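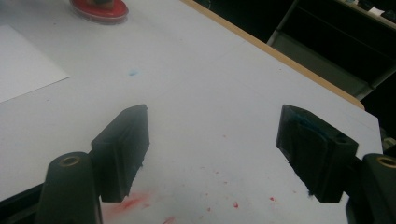

Open jaws over the bench. Red specks between the pads, pale blue smudge further back.

June, 9.40 am

Went back through the Pludley quote before the meeting with Augustina. Still don't like it. The line that bothers me is the "integration package" at $12,000, which has no breakdown behind it at all. I asked for one last month and got the brochure again, same PDF, new cover. The arm itself (Stodik, the smaller one) is priced more or less where you'd expect. It's everything bolted around it that has grown.

Capucine's view is that we should sign before the end of the financial year and argue over the extras later. My view is that nobody at Pludley will return a call once the money has gone through. We did this with the label printer at Ekville and I'm still the one who clears its jams.

Consumables first, as that's where quotes go quiet. Pludley lists finger pads at $147 a pair. Nothing on how long a pair lasts. I rang and was told "it depends on the application", which I could have worked out for myself. Ours will be small blocks and shallow dishes, and the job includes colour, so pads will get marked whether or not they wear. 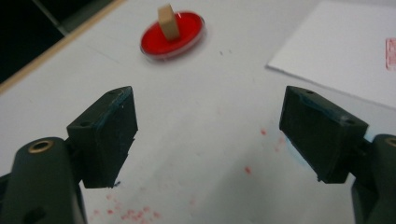
Pads up close, scuffed, lower edge of the left one ragged. Dish and block behind.

The pads on the hand-held pair are held with small screws and have chipped edges and a bluish tint on them. I don't mind any of that on a tool we can take apart with a hex key. I do mind it at $147 a go with a sealed finger, where the whole assembly has to go back to the supplier. Asked Pludley if the pads could be swapped on site. Answer: "by a certified technician". Asked what certification costs. No answer yet.

Issahaku came back with a much shorter quote. One page, arm and controller and a mounting plate, $331 for a spares kit that seems to be pads, screws and inserts. Cheaper on paper. Reasons not to get excited:
- delivery is "8 to 3 weeks", so someone there isn't reading what they send. Have asked which it is.
- no mention of training
- warranty is void if we print our own fingers, and we're certainly going to print our own fingers

11.15 am. Augustina wants a single number for the whole cell by the end of the month. Told her I can give her a number but I wouldn't bet my own money on it. She said to write down what's in it and what isn't, fair enough.

In: arm, controller, mount, one spares kit, bench.
Not in: guarding, freight to Ekville, anybody's time.

She thinks the time can come out of the general line. I think the general line has been spent twice already.
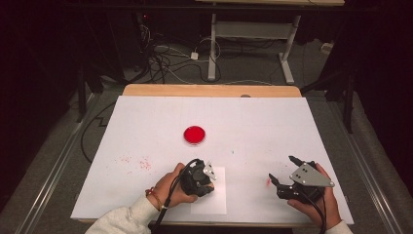 Floor space and power are the part neither supplier has costed. Both drawings show a tidy rectangle with an arm in the middle and one outlet in the wall, as if everything else ran on goodwill. I want a proper allowance for cable runs before anyone signs. With two hand-held grippers at the board there's a black cable coming off each one, and then there's the tangle of black and white on the carpet near the legs of the other table, plug adapter sitting in the middle of it. Add a controller and an emergency stop and it will be worse. Trunking and a decent power board are cheap now and a nuisance to add once the bench is fixed down. I've pencilled them in as a separate line so they can't get swallowed by "integration".

Surface is the other one. The Stodik bench option is white laminate and costs more than the bench I'd build. It'll show every mark like ours does. Capucine likes white for the contrast. I'd take a replaceable top sheet over either, and I don't believe the "stain resistant" claim until they send an offcut and we put red on it.

2.30 pm. Pludley rang. Still no breakdown, but they've offered to "look at" the integration figure if we commit to a second arm. We haven't got a case for the first one yet. Said no thanks.

To do:
- chase Issahaku on the weeks and the printed fingers
- offcut from Pludley
- get a freight price for Ekville, in writing
- Capucine to measure the doorway, the drawings have been wrong before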